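Clulville Hall – walk-round checklist before the February opening
Filled in by Thenmozhi Kotian, with Alun Ellis on the ladder

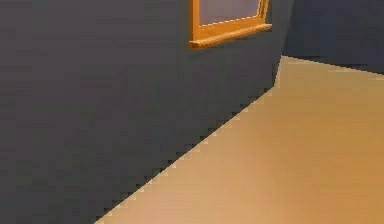
1. Windows and frames
Frames sound, no soft spots when pressed – PASS
Catches close fully – PASS, except the one over the side stairs, see comment
Glass free of cracks – PASS
Comment: I am so pleased with the timber frames this year! Alun went along every sill with a blunt screwdriver and found good hard wood the whole way. The catch over the side stairs needs a firm shove and I would like it eased before the children's choir are in on Saturday. Sudheer has the right oil.

2. Walls and paintwork
No damp patches or blown plaster – PASS
No loose fixings at head height – ACTION
Comment: The old coat rail by the kitchen door wobbles. Two of the plugs have gone. Please take it down for now and use the free-standing rack.

3. Floors and stairs
Trip hazards cleared – PASS
Stair nosings tight – PASS
Handrail firm along full length – PASS
Comment: Big thanks to whoever re-glued the nosings, lovely neat job. The mat in the porch still curls at one corner. I turned it round and it curled at the other one, so a new mat please, and a heavier one.

4. Fire doors and exits
Exit doors open with one push – PASS
Doors close on their own from any angle – FAIL (kitchen)
Exit routes clear – ACTION
Comment: The kitchen door stops a hand's width short. Lakshmi Kurup has asked Kamath to come and look at the closer. Do not prop it or wedge it in the meantime. There were 20 stacking chairs in the rear passage, now moved to the store – keep them there, even on a busy changeover.

5. Electrics
Sockets and switches undamaged – PASS
Emergency lights come on with test key – PASS, 5 out of 6
Extension leads labelled – PASS
Comment: The dud emergency light is the one outside the accessible toilet. Wimurier have the replacement on order. Everything else lit up straight away, and it was a real treat to see the new stage lights working too.

6. Kitchen and first aid
Fire blanket in place, tapes reachable – PASS
First aid box complete – ACTION
Hot water warning sign up – PASS
Comment: Short of large plasters and eye wash. Anitha Sundaram is restocking.

Hall limit stays at 50 seated until the kitchen door is signed off. Recheck items 2, 4 and 5 and initial the sheet in the office.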